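**Notas do orador: gestão de têxteis em unidades de hotelaria, Lagos**

Agradecer à Gavberg o convite. Recordar que o contrato de lavandaria abrange 14 unidades e termina em fevereiro. 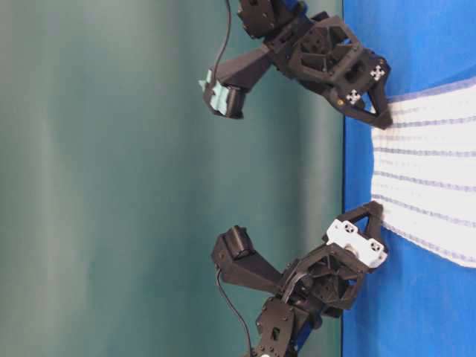

Passar ao custo por ciclo. O regulamento interno fixa a lavagem em 60 graus e admite 5 reprocessamentos por peça antes da avaliação. Pausa para perguntas.

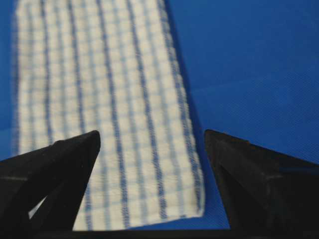 Soledad Zúñiga observou, no ensaio desta apresentação, que o limite deveria variar conforme a gramagem. Responder que a proposta consta do anexo e será apreciada na revisão do contrato.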